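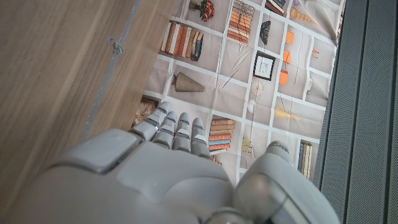
A reader wrote in last time to ask if you have to be good at tidying to join, and whether people who just shove things on a shelf and walk away would be welcome too. Yes, please come! Those are my favorite kind of people.

I'm looking for 18 more folks for my shelf-sorting sessions at Tongate (second floor, the room with the squeaky door). You get a printed bookshelf mat with little cubbies and a pile of small household things, and you decide what goes where while I take notes. It takes 40 minutes and I pay $30, cash or a Grolden gift card, your pick.

You need to be over 18 and okay with me asking why the mugs went next to the books. Kids' stuff, kitchen stuff, junk drawer stuff, we do it all!

Sign up by October 29, 2024, at the Tongate front desk, or call extension 459 and leave a message.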